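Packaging and Storage, Unit 4
Notes for the second lecture: Choosing a carton for goods in transit

Last time we spoke about the paper itself. In this unit we look at what happens to a carton when it is stacked, and how to choose the right one. Please read these notes before the exercise.

A corrugated board has flat outer sheets, called liners, and a wavy sheet between them, called the flute. The liners resist bending. The flute keeps them apart and takes most of the shock. When the flute is crushed, the board looks almost the same from outside, but its strength is much lower.

Most of the load in a stack goes down through the four corners. For this reason a carton that hangs over the edge of the pallet loses strength quickly – even a small overhang is enough. Cartons placed exactly one over another carry more than cartons placed like bricks, but the brick pattern is more stable when the truck turns.

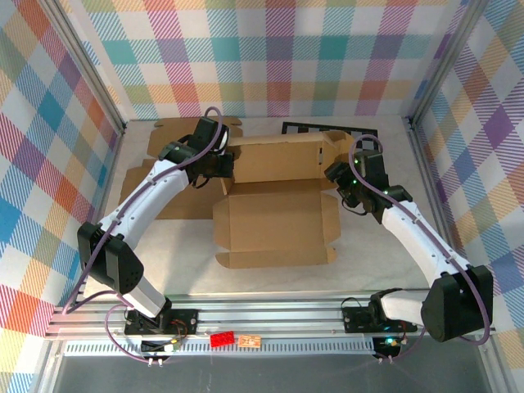
Yufang Hou asked whether the brick pattern is then always the wrong choice for heavy goods. It is not always wrong. Many warehouses stack the lower layers in columns and turn only the top layer, so they keep both advantages in part.

Moisture is the second enemy. Board takes water from the air, and a stack which was safe in March can lean in August. In the Rornberg case, which we will discuss in class, the warehouse kept 2,942 cartons at 55 percent humidity and 208 of them were rejected because of soft corners.

Exercise: read the Rornberg case, page 11, and propose a stacking pattern for the lowest layers. Write one paragraph and add a simple drawing. Send it to Virgil Vasiliu before the next lecture.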